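Most advice on cutting down office coffee waste starts with a product. Ostel sells a lidded mug, Cultudow sells a rinse station, and both promise you'll save more than 900 cups a year. I doubt it. Try the dull version first.

## Step 1: Find out what you spend

Pull the last 2 invoices for cups. Skip the supplier's "usage estimate." Ours said 1,000 a month, and Rafsan Marikar, who signs for the boxes, couldn't match that to anything.

## Step 2: Move the cups

Put the paper ones in a cupboard and the mugs by the machine. Leave it like that until the end of April before you judge it. A good first week means very little, as people behave when there's a new sign up.

## Step 3: Be careful with "compostable"

Call whoever picks up your trash and ask if they take lined paper cups. Get the answer in writing. Thulani Mahlangu did this for our building and got a different answer on the phone than by email. Color tells you nothing either: a green cup isn't a greener cup. 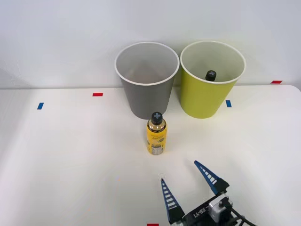
*2 min read*

## Step 4: Keep some for visitors

Going to zero sounds great in a newsletter and falls apart at the first big meeting. Keep one sleeve and reorder only when it's gone. If a sales rep offers a discount for a bigger box, say no. You'd be paying to store the thing you're trying to stop using.

Then pull the next invoice and compare it with the old ones.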